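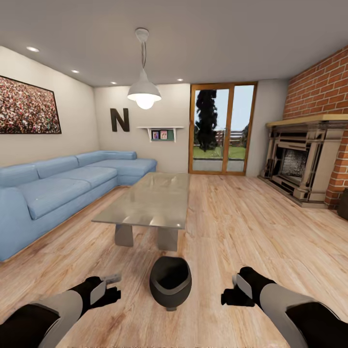 Looking After a Heavy Cotton Work Apron

My old Skuvico apron has been through more Sunday roasts than I can remember, and people do ask how it has stayed so dark. Mostly it comes down to being a bit fussy on washday (my mother was far worse!), so I've put my habits together for you.

Before the wash

Empty every pocket, then tie the strings in a loose bow so they don't strangle the tea towels. Turn the whole thing inside out, especially if there's stitching on the bib. Rub a little washing-up liquid into greasy marks and go and have a cup of tea while it works.

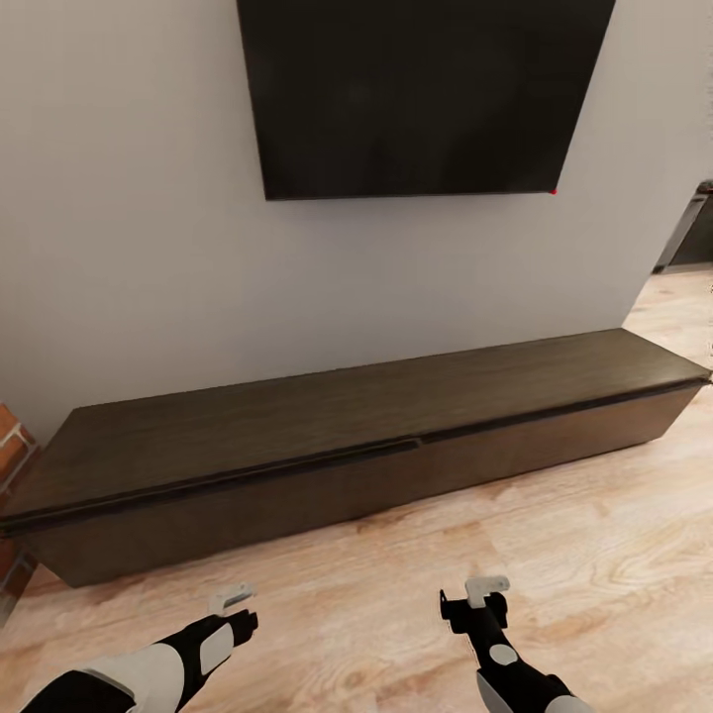

Drying and pressing

Pull the hem and straps straight while the cloth is damp, and hang it by the waistband, out of strong sun. I iron mine on the wrong side with a folded towel under any lettering, which keeps the threads nice and plump.
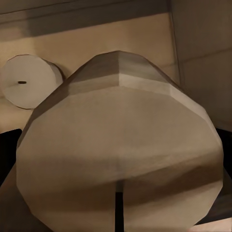
Pale and darker shades of tan

Loose threads should be snipped, never pulled. I lost half a monogram that way one August and I'm still cross.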